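Small caps and index mechanics > Losstead Industries (LSD) quarterly and the October sell-off

tailwater_88
Posted 11/30/25

Reading the Losstead quarterly again. Revenue was flat on the prior period, receivables days went out by 5, and operating cash flow was negative after they changed supplier terms. The share price fell through October along with the rest of the small industrials, so it is hard to separate the company from the sector. Does anyone have a view on how much of the fall was index selling?

Danylo Derkach
Most of it, in my opinion. Losstead was dropped from the small cap benchmark at the rebalance. Passive holders had to sell into a book with very little depth on the bid. Look at the closing auction volume on the effective date and compare it with the daily average. The earnings revision came later and was small.

mwakalinga_m
I disagree with Danylo on the sequence. The price had already broken its range before the deletion was announced. Credit spreads on comparable issuers had widened by then and Kaston had cut guidance. The index selling made it worse but it didn't start it.

Danylo Derkach
Kaston is a distributor. Different margin structure, different customers. I would not use it as a lead indicator for a manufacturer.

mwakalinga_m
They share a freight exposure and both sell into the Westville industrial estate. Correlation of weekly returns was high all year. Happy to be shown otherwise.

halfyield
Does the franking balance matter here? If they cut the dividend to fund working capital, the yield holders leave as well, and that is a third group of sellers nobody has mentioned.

tailwater_88
Franking balance is in the notes, page 101. Adequate for one more payment at the current rate. I hold 1,000 shares from the original float, so I am not neutral.

Birhane
Trading desk at home has been rearranged so I can watch the open without standing in the kitchen. Back to the topic: short interest doubled over the same period, from a low base. Some of the late volume would be that.
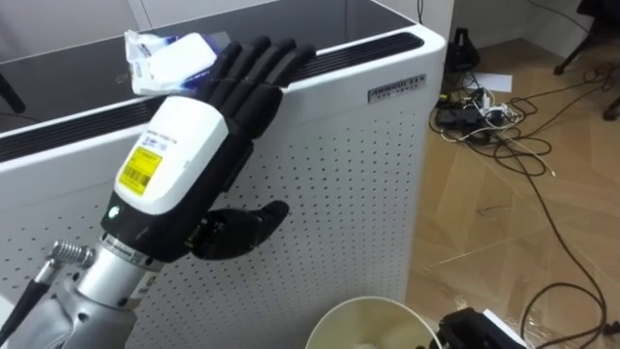

Air purifier in the study, packet on top

mwakalinga_m
Short interest data is lagged. You can't line it up with the auction prints day by day.

Birhane
Agreed, only by week. Even so the direction is clear.

Danylo Derkach
I will concede the spread widening came first. I still think a buyer at this price is being paid for illiquidity and not for earnings risk. Net debt is low and the covenant has room.

halfyield
Covenant is tested on trailing EBITDA. One more flat half and the room shrinks. I'm waiting for the cash flow statement before adding any.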